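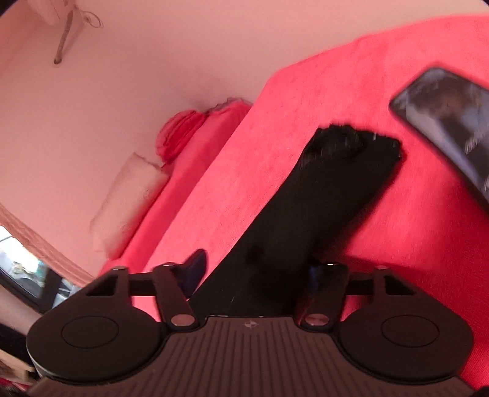
Black housings with circular recessed pads, linkage arms and horizontal metal rod.

FOR IMMEDIATE RELEASE

Terkel Opens Fivo Furniture Rental Catalog to Independent Home Stagers

DRUROV, March 18, 2026 – Terkel, a supplier of rental furniture and soft furnishings to the residential property market, has opened its Fivo catalog to independent home staging businesses. Access was previously limited to real estate brokerages holding an annual supply contract.

The Fivo catalog contains 3538 items at launch. It covers seating, tables, beds, rugs, lamps, mirrors, wall art, window treatments and bedding. Each entry lists outside dimensions, weight, primary material, finish, color family and minimum rental term. Entries for upholstered pieces also state the fabric type and the cleaning method used between rentals.

Independent stagers can reserve single items or complete room sets. The catalog includes 165 room sets, grouped by room type and floor area. A set can be changed before the order is confirmed, and the rental price is recalculated for each item added or removed. Items are held for 48 hours after reservation. If the order is not confirmed in that period, they return to general availability.

Rental terms begin at 30 days and can be extended in one-week steps. An account requires proof of business registration and a certificate of liability insurance. There is no joining fee. A refundable deposit of $200 applies to each property under rental and is returned after the final inspection of the furniture.

Delivery is available to addresses within 100 miles of the Terkel warehouse in Drurov. Orders outside that area may be collected from the loading dock by appointment. Stagers using their own vehicles should check the packed dimensions in the catalog, as these differ from the assembled dimensions for most beds and dining tables.

Room sets in the first release were planned by Snorradóttir, an interior design studio that specializes in vacant properties. The studio prepared layout drawings for each set, showing clearances at doors, closets and main walkways. Drawings can be downloaded as PDF files from the set page and carry the same item numbers as the packing list.

A second release is scheduled for July. It will add outdoor furniture and a search filter for ceiling height, intended for floor lamps, tall shelving and full-length curtains. Existing accounts will receive the update without any change in terms.

About Terkel
Terkel rents furniture, lighting and household textiles for use in homes offered for sale or lease. The company operates a warehouse, a cleaning facility and a repair shop in Drurov.

Media and account inquiries: Terkel Press Office, Drurov

###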